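How to Sort Out the Big Metal Bin

Every shop has one. Ours is open-topped, gray, scratched, and wide enough to lose a Sunday in.

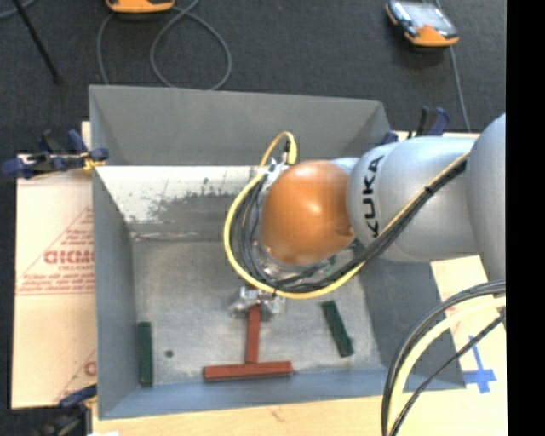 The bin came with good intentions. It was going to hold parts for a day or two, until somebody decided where they lived. Parts are patient, and somebody is busy. If yours has reached the stage where people order a new piece sooner than look for the old one, set aside a morning in January and go through it.

What you need

A flat surface at least as big as the bin floor
2 shallow trays
A marker and masking tape
A rag
A trash can you are willing to use

Steps

1. Stop putting things in. Tape across the top if your coworkers need the hint.

2. Take out the awkward shapes first. Anything with a crossbar, such as a T piece, will hook whatever is next to it and bring it along for the ride. Hold it by the stem, lift straight up, and go slowly near the walls. Sloped sides look forgiving until a long bar wedges against one.

3. Plain blocks come out next. They stack, they don't roll, and they will give you a false sense of how the morning is going.

4. Sort by shape before you sort by color. I did it the other way at the old Kerkaldale shop and ended up with a handsome pile of red things that had nothing to do with each other.

5. Wipe down the floor of the bin. Check the corners for washers. Scratches are staying, so make your peace with them.

6. Put back only what gets used every week, long pieces along the near wall, blocks lying flat with room for a hand between them.

7. Label the trays. "Misc" is not a label.

The Tremgate catalog sells a set of 4 dividers for bins with flared sides. They fit bins with straight sides very well. I cut mine down from scrap.

Repeat when you can no longer see the bottom.

Posted 07/12/2009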